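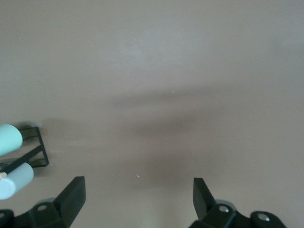
Tea Table Club – your questions answered

What do you lot do all term?

We teach a two-armed robot to set out and tidy away crockery. It sounds daft until you've tried it! The club project is called Wonutari, and the aim is to get cups onto a rack, bowls onto a tray and everything back again without a person stepping in.

Do I need to know how to code?

No. Most of us started by guiding the arms through the job by hand, over and over. We logged 403 runs last term and I did a fair few of them while eating crisps (please don't, crumbs get everywhere). If you do like coding, there's plenty – the Clarov group looks after the software and always wants another pair of eyes.

Which jobs can I try first?

Start with the tray. You work with one cup and learn how close the fingers can get before they nudge something.
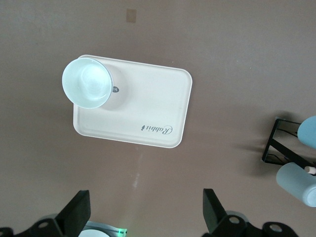 Cup on the white tray, with the rack over to the right.

After that you can move on to the rack, which is much fussier. Cups go on upside down, and a peg is a small thing to hit when you're new to it. I was hopeless for weeks.

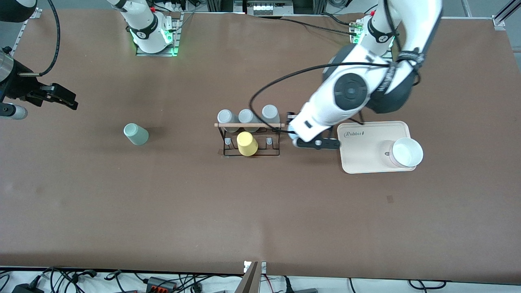
Both arms at the table, yellow cup on its peg and the green one on its side.

What if I knock things over?

Everyone does. Stop the arm, wait until it's still, then reach in and sort it out. Write it in the log too – a bad run is still worth keeping.

Is there a competition?

Yes, the Nowakowski Cup, in August. Each team gets 240 seconds per round and the layout is changed between rounds, so learning one set of moves off by heart won't get you far. We scored 468 points last time and I'm still cross about the final bowl.

What does it cost?

Nothing for members. Stemon, the makerspace we meet in, lets us have the table for free, and we raised £2,115 from cake sales and a raffle to cover spare parts and travel.

Can I just come and watch?

Of course! Turn up at 6 pm, sign in at the front desk and come through. Tie long hair back and leave your coat on the hooks by the door. If you'd like a go at the controls, say so when you sign in and we'll put you on the list for that evening.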